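Search this diary Type and press enter

November, and the heating in our building has come on a fortnight after it was needed. Started at seven. Coffee from the machine on the second floor, which now charges more for the same brown water.

Ville Pitkänen wants the new batch by the end of the month. He put it on the big screen in the morning meeting, a bar going up and to the right, with 862 at the top of it. That's how many kitchen runs we are meant to have recorded before Stellerness trains again. We have 212 we'd be willing to show anyone. I asked where the larger number came from and he said it was what Kettunen thought was reasonable. Kettunen pays the bills, so I suppose it is. I'd still like to see the sum.

I've been at this since winter and I go on having the same argument with myself. The idea is that if you show the thing enough examples of picking up and putting down, it will work out picking up and putting down. Maybe. What I see, most days, is that it works out us. When Lusier was doing most of the driving, the policy came back with his little wobble before every grasp, the one he does because his left wrist is bad. It did the wobble perfectly. It missed the mug. There was a slide about "human-like motion" the next week and I kept my mouth shut, which I am getting better at.

Then there is the simulator. Urkurura is supposed to save us all the time we lose resetting a real kitchen, and I'll give it that, it resets with one key. I did four hours in it today with the headset pinching behind my ears. You get a random counter, a random handful of things dropped on it, and an instruction in plain English that sounds as if it was written by someone who has never been hungry. "Place the vessel near the vegetable." I threw out more runs than I kept. Two of them I threw out for no better reason than that I'd hate to have my name on them, and that is probably a bias too, now I write it down. The machine will never see how I fumble when I'm tired, so it will never learn how to get out of a fumble.

I said some of this to Ville at lunch. He says we can add the failures back later with a label. We have been going to add the failures back later since I got here. 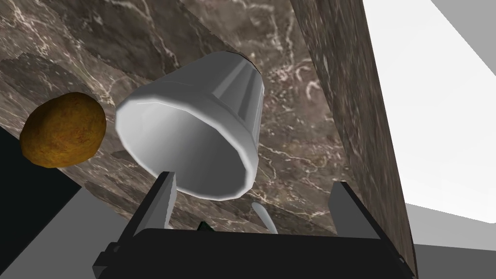
My quarrel with the afternoon's runs is mostly about how things get held, or don't. I spent a good while going through single stills to decide where a grasp begins, and the one I've kept open on the other monitor has me stuck. The cup is tilted with its mouth down and to the left, sitting just above the gap between the two fingers, and the fingers are spread. So is that a grasp, a release, or a physics hiccup? The labelling guide gives me three boxes and none of them says "don't know". I could guess from the neighbouring frames, and so will whoever checks me, and they'll guess differently, and both guesses go in as truth. There's a potato off to one side on the brown marble and I found I was looking at it for relief, as at least nobody has asked me when the potato begins.

I marked it "uncertain" in the notes field. Lusier tells me the notes field isn't read by anything. It has been in the form all this time and goes nowhere. I'm going to keep filling it in out of spite.

To be fair, and I should try to be, the last version did better than the one before on the drawers. I watched it open one properly and felt pleased for a minute. Then I remembered that almost every drawer we've recorded has the same handle. I asked whether we could get a few different handles into Urkurura and was told to write a ticket. Wrote the ticket. Gave it a cheerful title so it might get read.

Left at half past five, dark already. My right thumb is sore from the trigger. Made eggs at home and noticed I was picking up the pan slowly and squarely, the way we're told to for the recordings, with a pause at the top. Had to tell myself to stop it.

Tomorrow more counters. Must bring the soft headband, and ask Ville again about the sum.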